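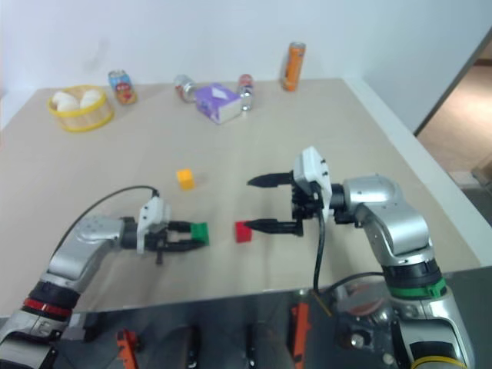

Aug 7, 2021. Fault on the right arm of Munro, third this week and the first one I was standing close enough to hear. The job was the cube handover drill, which Munro has done so often that I had stopped watching it, and which I can recommend as a way of missing things. The green cube was in the left gripper and behaving itself. The right was wide open with the red cube just past its fingertips, and that, give or take a few millimeters, is where the right arm likes to have its troubles. It clicked, sagged a little, and the controller threw error 296. The left arm kept holding its cube, as instructed. One arm out of two is a passing grade in some subjects.

For anyone who has not met 296: the manual says "position deviation, see section on position deviation." The section on position deviation says to check for error 296. I have written to Grumamance about this before and got a very polite ticket number.

What I know. The sag is in the elbow, not the wrist. It happens when the arm is stretched forward and low and has to hold still. Moving is fine. Holding is the problem. Joint temperatures looked dull. Supply voltage looked dull. The log has the commanded position flat as a board and the measured position sliding away from it for the last stretch before the trip, then a nice vertical line where the brake came on. So the brake works, and I am writing that down because it's the best news in this entry.

What I tried, in order:

Restarted it. Ran 20 cycles clean. Went for coffee with an unearned feeling of competence. Came back to 296.

Swapped the right arm's cable for the spare. Same fault, and now the spare is suspect too in the sense that I can't remember which one is which. Both are labeled now.

Put the motion profile back to the February one. Same fault, slower.

Raised the deviation limit to see how far it would go. Then put it back, having remembered what the limit is for. If you find it set to anything other than stock, it wasn't me, but please tell me anyway.

Took the cover off the elbow with the power locked out. One of the encoder coupling screws turned under the driver with no effort at all. I would love to report a more interesting cause. It explains the holding and doesn't quite explain why moving is fine, unless the friction is doing us a favor on the way. I cleaned the screw, used the thread lock from the Fomar kit, tightened it to the figure on the sheet and checked its neighbors, which were all fine.

The maintenance counter says the elbow was last opened at 2000 hours. It now stands at 2088. Draw your own conclusions about who was last in there. I looked up the sign-off sheet and the initials are mine.

Safety note, and this part is not a joke. On the second trip I had my hand over the table to move a cube out of the way, because the arm had stopped and I took stopped to mean off. It wasn't off. It was holding position, badly. It dropped only a little and missed me by plenty, but the habit is a bad one. From now on, stop button in before any hand goes past the front of the table, even for a cube, even if the arm looks asleep. I've taped a reminder next to the button.

Thread lock needs overnight. Munro stays tagged out until then, both arms, since the left would only show off. Next run is the stretched hold, low and forward, nothing in the jaws, with the position log on. If it stays flat I'll put the drill back. If it doesn't, the whole elbow goes to Grumamance and I get another ticket number.

Still to do: open the left elbow and check the same screws. Order another spare cable. Find out where the short driver went.

Clillinach Workshop | Contact the bench | Back to top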